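Window Display Safety Walk, Greenberg Arcade, 13 January 2023

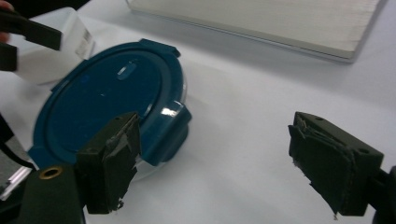
How soon before the lights come on should the window be checked?
Two hours before, with the power off for the first half of it. I like the extra time because I always find something!

Extension cords: OK. Taped flat, and none of them run under the snow blanket anymore (thank you, Damian Strebel).

Timer box: OK. Set to shut off at 2000, same as it was in October.

Hanging stars: FIX. We have 139 up on the Arklow side and 3 of the wires are fraying near the hook. I took those stars down myself and left them on the workbench.

Spotlights: OK, but the left one leans way too close to the curtain for my taste. Moved it back, will look again tomorrow.

Exit path behind the set: FIX. Nearly 223 empty gift boxes stacked back there, and I had to go sideways to reach the door. Please get them over to Skimness storage before we open.

Fire extinguisher: OK, tag is current.

Bikuto carousel: not checked, motor cover was locked and I don't have the key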